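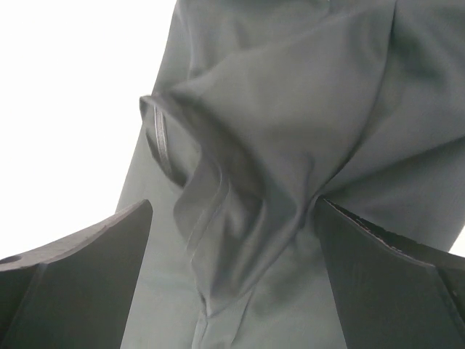 Section 4: Washing and drying with the Pletusora 21

This section covers everyday use of the washer-dryer once it has been installed and leveled. If the machine still has its shipping bolts in place, go back to Section 2 before you read any further. Running the drum with the bolts fitted will damage the suspension and is not covered by the Tavano warranty.

4.1 Before the first load

Run one empty cycle to rinse out any water left from factory testing.

1. Open the water valve fully. Check the hose connection with a dry paper towel. If the towel picks up any water, close the valve and tighten the nut by hand, then a quarter turn with pliers.
2. Make sure the drum is empty. The user manual, drain hose clip and bolt hole covers are packed in the drum at the factory.
3. Close the door until it clicks.
4. Put half a scoop of powder in compartment II. Do not use fabric softener on this run.
5. Turn the dial to Cottons Hot and press Start.
6. When the display shows End, wait for the door light to go out, then open the door and wipe the inside of the rubber seal.

NOTE: You may notice a faint smell of rubber during the first two or three dry cycles. Open a window if it bothers you.

4.2 Sorting

Check the care label on each item. Labels are usually at the collar, at the waistband or in the left side seam. If the label is missing or can't be read, use Delicates and leave the item out of the dry cycle.

Sort by color first and then by fabric. Dark items should be washed together on Cool for at least their first few washes. Smooth fabrics, such as linings, blouses and light jackets, crease easily when packed tightly and should go in a half load.

1. Empty all pockets. Coins and hairpins can get through the drum holes and reach the pump.
2. Close zippers and hooks. Leave shirt buttons open, including the cuffs.
3. Turn dark and printed items inside out.
4. Shake out anything that is twisted or balled up. Straighten the sleeves.
5. Put bras, tights and anything with long ties in a mesh bag.

CAUTION: Do not wash or dry items that have been in contact with gasoline, paint thinner, cooking oil or cleaning solvent. These can catch fire in the dry cycle even after washing.

4.3 Loading the drum

The drum holds a larger load for washing than it does for drying. The lower line printed inside the door is the limit for drying and the upper line is the limit for washing only. If you plan to wash and dry in one go, stay under the lower line.

1. Put items in one at a time, loosely. Mix large and small pieces.
2. Leave a gap the width of your hand above the load.
3. Check that nothing is caught between the door and the seal. Run a finger around the full edge of the seal.
4. Close the door.

A single heavy item, such as a bath mat or a bathrobe, may not spread out evenly for the spin. If the machine stops and shows code 377, add one or two towels and restart the spin.

4.4 Detergent

The drawer has three compartments. I is for prewash, II is for the main wash, and the one marked with a flower is for softener. Liquid detergent can be used in compartment II if the blue flap is folded down. With the flap up, liquid will run straight through before the wash begins.

Follow the amount on the detergent package for your water hardness. Most homes need less than the full cap. If you see suds behind the glass during the last rinse, use less next time and run Rinse + Spin once to clear the load.

NOTE: Do not use softener on towels, microfiber cloths or rain jackets. It leaves a coating that stops them from working as they should.

4.5 Choosing a program

Cottons Hot – white towels, sheets, cleaning cloths.
Cottons Warm – everyday colors with light soil.
Easy Care – polyester and blends. The drum slows before the drain to cut down on creasing.
Delicates – silk-like fabrics, linings, thin knits. Low spin only.
Dark – cool wash with an extra rinse.
Quick 21 – small loads that only need freshening up. The wash takes 21 minutes and cannot be combined with a dry cycle.
Rinse + Spin – hand washing, or clothes that came out too wet.

To change the spin speed, press Spin after you have picked the program and before you press Start. The display goes back to the standard setting the next time the machine is turned on.

4.6 Wash and dry in one cycle

1. Load to the lower line or below.
2. Turn the dial to the program you want.
3. Press Dry. Each press moves one step: Iron Dry, Hanger Dry, Closet Dry.
4. Check the time shown. It will be corrected once or twice during the cycle as the sensor measures how damp the load is.
5. Press Start.

Use Iron Dry for anything you plan to press. It leaves a little moisture in the cloth and makes creases easier to remove. Hanger Dry suits shirts and light pants. Closet Dry is meant for towels and underwear.

At the end of the dry cycle the drum turns slowly from time to time to keep the load from settling. Take the clothes out as soon as you can. Garments left in a warm heap will set in folds, and smooth fabrics will show it the most. If this happens, put the item back with a damp washcloth, pick Hanger Dry, and run it for ten minutes.

WARNING: Do not stop the machine in the middle of a dry cycle unless you take every item out right away and spread them so the heat can escape.

4.7 After each load

1. Turn the dial to Off.
2. Close the water valve if you will be away overnight.
3. Wipe the seal and the glass. Lint collects in the lower fold of the seal.
4. Leave the door and the drawer open a few inches.

Clean the pump filter once a month, or sooner if code 842 appears. Instructions are in Section 6. Code 807 means that the door did not lock – open it, check for trapped fabric, and close it again firmly. For any other code, write it down before turning the power off and contact the Plornside service desk.

Section 5 covers the child lock, delayed start and changing the end-of-cycle tone.

Revised 8/19/24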